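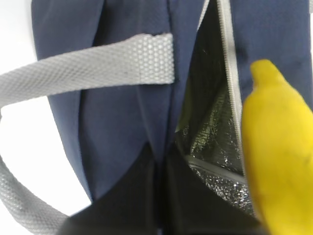

How many demos before it's worth training on? 31 was too few for us, 100 was enough for a first policy, and past that it matters more who is driving than how many.

March, lunch packing task, teleop day. Started 9:40, leader arm warm, follower homed twice because the first home was off.

Task as written on the sheet: pick banana, bring to navy cooler bag, lower into the opening, release, back off. Bag starts part unzipped, we don't teach the zipper yet. Badawi wants the zipper in the next round. I'd say no until the plain insert is solid.

Notes while driving:

- come in slow over the zipper tape. The tape is stiff and the stem catches on it if you go in at an angle. Stem first works better than side on.
- wrist view is close to useless for the last bit, fruit covers half the opening. I drive that part off the overhead. Policy gets both views so fine, but don't drive from the wrist only.
- silver lining blows out under the left lamp. Turned the lamp to the wall, better. Need to redo the exposure lock, still on auto on the Griluvis box.
- gray straps: keep them on the left side. When a strap flops over the opening the run is no good, stop and reset, don't fish it out with the gripper on record.
- grip force down to 5 on the dial. At 6 it marks the peel.

Tried kinesthetic too (hand on the arm, gravity comp on). Nicer paths honestly smoother than my teleop, but my sleeve and hand are in the overhead view the whole time, and replaying them to get clean video takes twice as long. Dropped it for this task. Might keep it for the shelf one where the overhead is off anyway.

Pauses are a problem. I stop above the bag to think and the model learns to stop above the bag. Saw the same in the Premex set last time, arm just hovers. So: decide before you press record. If you freeze for more than a breath, bin the run. I also trim the still part at the start, script is in the shared folder under trim_idle, the README is wrong about the flag, it's -t and not -T.

11:15 follower dropped off the bus mid run. Reseated the elbow conector, came back. Lost that one.

Afternoon: moved the bag a hand's width between runs and turned it a little each time. Should have done this from the start, the morning runs are all nearly the same pose. Labeled them "fixed" so they can be weighted down later.

Left to do
- new batch of bananas, these are getting soft
- exposure lock
- ask Gimomska for the longer wrist cable, ours pulls tight when the wrist rolls past the bag
- second driver for a batch, all of teh current ones are me

Arm parked, e-stop in, data copying to the big disk overnight.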